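Trier le petit matériel de soin dans des bacs bleus : compte rendu

Publié en mars par Waldemar Tomaszewski
Temps de lecture : 4 min

Le classement par marque ne fonctionne pas pour des consommables de soin. Je l'ai pratiqué pendant deux ans et j'ai fini par racheter des compresses que je possédais déjà, rangées sous le nom d'un fournisseur dont je ne me souvenais plus. J'ai donc repris le stock à zéro, avec un seul critère : à quoi sert l'article au moment où on le cherche.

Le contenant d'abord. J'utilise des bacs en plastique bleu, ouverts sur le dessus, avec un rebord épais à l'avant. Le bac ouvert a un défaut évident, la poussière, et un avantage qui le compense dans mon cas : on voit le contenu sans rien déplacer. Pour des articles sous emballage individuel scellé, la poussière reste à l'extérieur et se retire d'un coup de chiffon. Pour tout ce qui n'est plus sous emballage, le bac ouvert est exclu.

La règle de base est la suivante : une famille par bac, et aucun bac « divers ». Un bac « divers » se remplit en une semaine et annule le travail fait sur les autres. Les familles que je retiens sont les pansements et compresses, la protection (masques), et le matériel à usage unique sous sachet transparent. Les médicaments ne sont pas concernés par ce rangement, ils restent dans une armoire fermée.

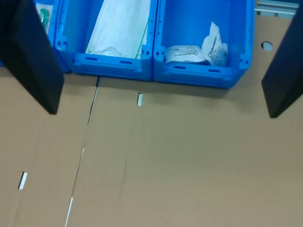 La difficulté principale vient des formats. Un grand emballage souple occupe tout le fond d'un bac et s'affaisse vers l'avant, alors qu'un sachet de papier se glisse contre une paroi et disparaît dès qu'on pose quelque chose dessus. Mélanger les deux revient à perdre les petits. Je sépare donc par taille à l'intérieur d'une même famille, même si cela laisse un bac presque vide. Un bac presque vide n'est pas un problème de rangement ; c'est une réserve de place.

Deuxième point, l'orientation. Les sachets de papier se posent à plat, face imprimée vers le haut, le bord long parallèle à l'avant du bac. La référence et la date de péremption doivent se lire sans prendre le sachet en main. Sur beaucoup de modèles, la date est imprimée en gris clair ou simplement gaufrée sur la soudure, et il faut une lumière rasante pour la déchiffrer. Dans ce cas je la recopie au feutre fin, sur la marge, jamais sur la zone centrale : l'encre peut migrer à travers le papier.

Un sachet froissé n'est pas forcément un sachet à jeter. Je vérifie les soudures sur les quatre côtés, puis les angles, là où les perforations apparaissent en premier. Si la soudure est continue et le papier intact, je le remets en service et je le place au-dessus des autres pour qu'il parte en premier. Au moindre doute, il passe dans la boîte d'entraînement, celle qui sert à montrer comment on pose un bandage. Parvathi Rajan, qui relit mes inventaires, préférerait que je jette directement. Nous ne sommes pas d'accord et le sujet reste ouvert.

Pour la surface de tri, je travaille sur du carton brun posé à plat. Le carton freine le glissement des sachets et se remplace sans frais. Un plateau lisse, essayé lors d'un tri précédent, obligeait à rattraper les emballages plastifiés chaque fois que je touchais la table. 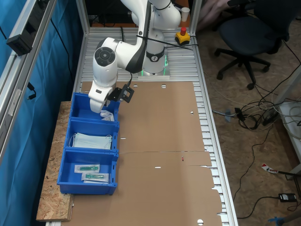 L'alignement des bacs a fait l'objet de plusieurs essais. En carré, on gagne de la place, mais il faut passer le bras au-dessus d'un bac pour atteindre l'autre, et c'est ainsi que les articles changent de famille. En ligne, bout à bout, chaque bac reste accessible depuis le grand côté. La ligne prend plus de longueur et je l'accepte.

Les masques ont leur bac à eux. Je les empile dans le même sens, élastiques rangés sur les côtés, sans comprimer la pile. Un élastique qui dépasse en accroche un autre et l'on sort trois masques pour un – le reste retombe de travers. Les masques sortis de leur boîte d'origine sont pour l'atelier et le bricolage ; ceux qui doivent rester propres ne quittent pas leur carton avant usage, conformément à ce que j'ai écrit plus haut sur les bacs ouverts.

Les sachets transparents sont les plus simples à identifier et les plus pénibles à stocker. Ils glissent les uns sur les autres et ne tiennent pas debout. J'ai renoncé à les dresser. Ils sont à plat, en faible épaisseur, et je n'en mets jamais plus que ce que je peux voir d'un seul regard. Le surplus va dans un carton fermé, étiqueté, sous l'étagère.
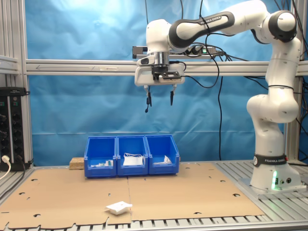 L'inventaire complet donne 210 articles, carton de réserve compris. Je le tiens dans un tableur à quatre colonnes : famille, désignation, date de péremption, emplacement. Pas de colonne « remarques », elle finit toujours par contenir ce qui devrait figurer dans les autres. Wichai Petchrat m'a proposé un système de codes-barres, que j'ai écarté : à cette échelle, la saisie manuelle prend moins de temps que l'impression des étiquettes.

La vérification se fait tous les trois mois, bac par bac, dans l'ordre de la ligne. Je vide le bac, je passe un chiffon sec, je remets les dates les plus proches au-dessus. Il me reste à traiter les bandes élastiques, dont les rouleaux sont trop hauts pour ces bacs, et les gants, pour lesquels je n'ai pas encore décidé entre la boîte distributrice et le vrac. Si quelqu'un a une solution pour les rouleaux, elle m'intéresse.

Ce site utilise des cookies pour mesurer son audience. Accepter | Refuser | En savoir plus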